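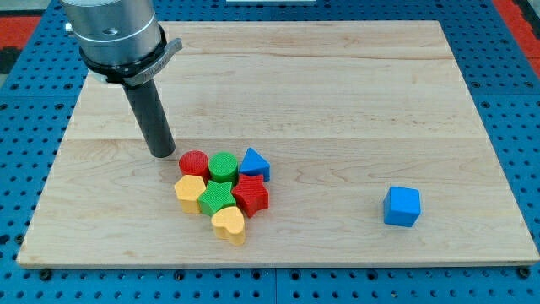

4. Can It Clear a Table Yet?

4.1 What I mean by a chore

I should say up front that I came to this project wanting a robot that would clean up after my family. My co-workers on the Skeludex project wanted a robot that would keep a shop bench in order, and we argued about it for most of a winter before we saw that we were asking for the same thing. Somebody leaves stuff spread over a flat surface. Somebody else wants it over there, grouped, with a clear space to work in. Kids' toys, mail, socket wrenches, cereal bowls... it's all the same kind of job, and people do it with the side of a forearm while talking on the phone.

So for this section a chore is a request in plain words, made by a person who isn't looking at the controls, about loose objects on a surface. "Get the red ones together." "Put the blue cube with the others." "Make me some room on the right." The request counts as done when the person who made it says it's done. I know that's a squishy standard (a reviewer of our earlier workshop paper called it worse than squishy), but it's the one my kitchen uses, and I'd like to keep it.

4.2 The bench

Our work surface is a pale wooden board on a blue pegboard table, and Figure 3 gives a fair idea of what the arm has to deal with. There are eight blocks in four colors. Red comes as a cylinder and a star, green comes as a cylinder and a star, yellow is a pentagon and a heart, and blue is a triangular prism and a cube. The arm has no fingers in this setup. It carries one long black rod pointing straight down, with a rounded tip, and everything it does to a block it does by pushing.

People who visit always ask about the rod. Why take the hand off? Mostly I wanted to stop writing papers about grasping. Our first year went almost entirely into dropped objects, and I learned a great deal about dropped objects and very little about whether the machine understood what anybody wanted. With a rod the physical side gets simple enough that when things go wrong you can usually tell which part of the system to blame. It also happens to be closer to the forearm sweep I mentioned above, and plenty of shop-floor sorting is pushing anyway.

The layout in Figure 3 is one I'd call medium hard. Seven of the blocks are bunched up tight and the blue cube is off by itself on the right side of the board. If you ask for the cube to join the rest, that's a pleasant job, one long push over open wood. If you ask for the green star to come out, you've got trouble. It sits between the yellow pentagon and the red star, with the green cylinder behind it and the heart in front, and a rod can't get at it without bothering one of its neighbors. A person would just pinch it and lift. We have to plan a little demolition first.

4.3 The software, briefly

The planner is called Heruditz and it's described properly in Section 3, so I'll only say what matters for chores. It takes a sentence and a view of the board, and it picks one short push at a time. After each push it looks again. There's no grand plan stored anywhere, which surprised the two students who inherited the code and spent a while hunting for one. The low-level motion runs on Indell, our own controller, and Indell's only real opinion is about speed: it slows way down when the tip is close to any block.

I'd wanted Heruditz to talk back when a request was unclear, and it does, a bit. Ask it to "tidy up" and it will ask whether you'd like things sorted by color or by shape. I'm fond of this feature. My office mates hate it, and one of them said (fairly!) that if he had to answer questions he'd rather move the blocks himself. We left it on for the whole study and I've come around to thinking he had a point.

4.4 How we ran it

We ran 272 requests. They came from people around the building who stopped by between lunch and the three o'clock coffee run, and we asked them to say what they wanted in their own words. We didn't hand out a list. Before each request one of us messed up the blocks by hand, with the only rule being that every block had to start on the board. Some of us turned out to be mean about this and others were very gentle, so the difficulty wanders all over the place. I thought about correcting for it and decided the wandering was closer to real life.

The arm made 1882 pushes over the whole study. Each request got up to five minutes, after which we stopped the arm and wrote down whatever the person said. If a block left the board, the run was over and it counted as a failure, even if it was the last push and the group looked beautiful.

4.5 What happened

Let me start with the good part. When a request named one block and one place to put it, and that block had open wood around it, the system finished the job to the person's satisfaction 92 percent of the time. I was really pleased with that number for a few days! People would ask for the cube to go next to the heart, the rod would swing around behind the cube, and off it went. It's nice to watch. A couple of visitors stayed long past their own turn and started inventing stories about the blocks.

Then you ask for a group, and the mood changes. Sorting by color sounds like the easiest household chore there is, and it was the request we got most often by far. It was also where the arm spent the most time undoing its own work. Push the yellow pentagon toward the heart through a crowd and you carry a star along with you. Now the star has to be fetched, and on its way back it knocks the heart. I've seen the machine go back and forth over the same patch of wood for the full five minutes, perfectly calm, with the person next to me getting less and less calm.

The cylinders gave us their own kind of grief. A standing cylinder rotates away from the tip if you push even slightly off center, and it slides out to one side. Stars are kinder than I'd guessed, as long as the tip settles in the notch between two points, but a push on the end of a point just spins them. We ended up giving Heruditz separate push distances for the two shapes, which feels like cheating and probably is.

I was more interested in the failures that had nothing to do with pushing. "Make me some room" went badly almost whatever we did. The system would clear a space, and the person would say no, I meant room for a laptop, or no, I meant on my side. A human helper gets this from where you're standing and what's in your arms. Ours sees a board. We had one request, "put them how they were," that I still think about, and of course it had no way to know how they were.

4.6 The dull comparison

For a baseline we used the Ragnarsson routine, an older scripted sweeper from our own lab that understands four fixed commands. On those four commands it was faster than Heruditz and it made fewer messes. I'd have liked to leave that out. If your chore never changes, and somebody on your shop floor can spend an afternoon setting up the script, then the script is still what I'd put on the bench, and I told a visiting plant engineer exactly that in March.

Where the newer system wins is on the odd requests, the ones where people point at things with words. "The pointy one by the tube" is hopeless for a script. Heruditz got that one on the first try, though it did stop to ask which of the two stars was meant.

4.7 So, yet?

My own answer is a grumpy "some of it." I'd let this arm bring one stray object back to a pile. I wouldn't let it sort the pile, and I wouldn't leave it alone with anything that can break or spill, which rules out most of what's on my kitchen counter at any given moment. Our blocks are solid colors with clean outlines on plain wood, and a home has dish towels.

There's also the matter of patience. Several people reached over during a run and moved the last block into place themselves, and then told us they were satisfied with the result. We went back and forth on how to score those. In the end we marked them as failures for the machine, and I kept a note of them anyway, as it seems like the way people would really use such a thing at home: let it do the boring two thirds, then finish by hand. Section 5 takes up that kind of shared cleanup, including the changes we had to make to Indell before we were comfortable with hands and a moving rod over the same board.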